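Timell Opens Orders for the Panyasiri Hand-Held Gripper Kit

Wed 18 November

FOR IMMEDIATE RELEASE

I've written a lot of announcements for Timell, and most of them were about firmware, so you can imagine how happy I am to be typing this one. The Panyasiri kit is on sale today! It's our hand-held gripper for people who want to teach robots how to do housework, and it has been eating my team's weekends since March.

If you already work with demonstration data you can skip down to the part about what's in the case. For everybody else, the short version goes like this. You hold the Panyasiri in your hand, you squeeze the trigger, and you do an ordinary chore with it. Fold a shirt, clear a table, put the shoes back on the rack. The kit records what the fingers did and what the camera saw, and our software turns that into training episodes for a robot arm wearing the same pair of fingers. You don't need the arm in the room while you record, and for plenty of our customers that means they can record in a real home, with real furniture and real laundry.

What's new in this kit

The big change is the fingertips. Our pilot users told us over and over that hard fingertips are fine for cups and boxes and a pain for cloth. A T-shirt lying flat gives you very little to hold on to, and if the tip is too slick you come up with air. So we went to a soft, rubbery pad that gives a bit when it meets the fabric, and we made it easy to swap. Two screws, a new pad, two screws again, and you're back to work. I can do it at my desk while I'm on the phone (I was told not to put that in the release, but there you go).

We also reworked the linkage so the two fingers stay lined up all the way through the squeeze. On our older unit they could drift apart a little near the end of the stroke, and one side would grab before the other. You could feel it in your hand, and you could certainly see it in the data.

Then there's the trigger. It's lighter now. We had people recording for long stretches during the pilot, and the complaint I heard most was a sore index finger. The new spring takes a lot less effort, and there's a second spring in the case for anyone who liked the old feel. A few people really did like the old feel! I'm not going to argue with them.

What's in the case

One Panyasiri gripper with the wide-angle camera fitted.
Two pairs of soft finger pads, one mounted and one spare.
A light trigger spring (fitted) and a firm trigger spring.
A charging cable, a data cable and a wrist strap.
A calibration card.
A printed quick-start guide, plus the long manual as a download.
90 days of Hotetden, our cloud service for sorting and checking episodes.

After the 90 days you can keep paying for Hotetden month by month, or you can export everything and go your own way. Your recordings are yours. We wrote that into the terms in plain words, and I'd encourage you to go read them.

How the pilot went

We ran the pilot with 13 households, all of them recruited by our recording partner, Hundotano. They handled the scheduling and the training calls, and they put up with a lot of late changes from us. Each household got a kit, a list of chores and a phone number to call when something went wrong. The list had 53 chores on it. Folding and sorting laundry was the most popular by a mile, I think for the simple reason that there is always more of it. The least popular was pairing socks, and I have to say I sympathize.

What did we learn? Mostly that homes are messy in ways our lab isn't. People record on beds, on couches, on the dryer lid. They record in the evening with one lamp on. They stop in the middle to answer the door. We used to throw out a lot of that footage and we don't do it anymore, and Hotetden now has a filter that flags an interrupted episode so you can trim it and keep the good part.

We also learned that our first quick-start guide was too long and too clever. The new one fits on a single folded sheet. It tells you to charge the unit, wave it slowly over the calibration card, and go pick something up.

Cloth was the part I worried about the most, and it's the part I now like showing people. With a rigid object the grasp is nearly the whole story. With a sweatshirt you grab one bit and the rest of it goes wherever it wants, so the person holding the gripper is making small decisions the entire time. How much fabric to take, how high to lift, when to let go. Those decisions are what our customers are paying for, and a pad that takes a proper pinch of knit makes them much easier to record. 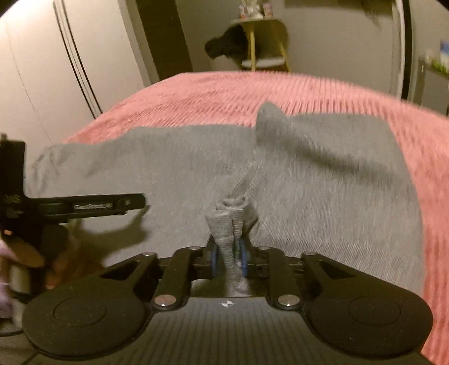 Can I use the Panyasiri if I don't own a robot arm yet?

You can record, sort and export episodes with just the kit and a computer. An arm only comes into it when you want to train and run a robot on what you've collected, and plenty of our pilot users never touched one.

Who it's for

University labs, for a start, and small robotics companies that need data from places other than their own office. We're also selling to recording services like Hundotano that hire people to do chores at home. If you're a hobbyist, you're welcome too - just know that the manual assumes you're comfortable installing software and reading an error message now and then.

I do want to be straight about what the kit won't do. It isn't waterproof, so please don't wash dishes with it. The soft pads are made for fabric and light household things, and they will wear faster if you use them on rough surfaces. It's also a one-hand tool. If your task needs two grippers at once you'll need two kits, and pairing them works today but takes a few more steps than I'd like. We're working on that for the next software update.

Price and availability

Our first batch is 300 kits, and orders open this morning through the Timell store. Pricing is listed there by region, with a discount for schools and for anyone ordering five or more. Pilot households who want to keep their kit can do so at no charge. Spare pads and springs are sold separately, and we'll keep stocking them for as long as we sell the gripper.

Kits ship in the order we receive them. If the first batch sells out, the store will switch over to a waiting list, and you won't be charged until yours is packed.

About Timell

Timell makes hand-held recording tools and software for people teaching robots to work in everyday places. We design the grippers, write the software and answer the support line ourselves, so if you call with a question there's a fair chance you'll get somebody who helped build the thing.

Press contact

Reporters and reviewers can ask for a loan kit through the press page on the Timell site. Tell us what you'd like to try it on and we'll pack the right spares. Loans run for two weeks, and we cover shipping in both directions.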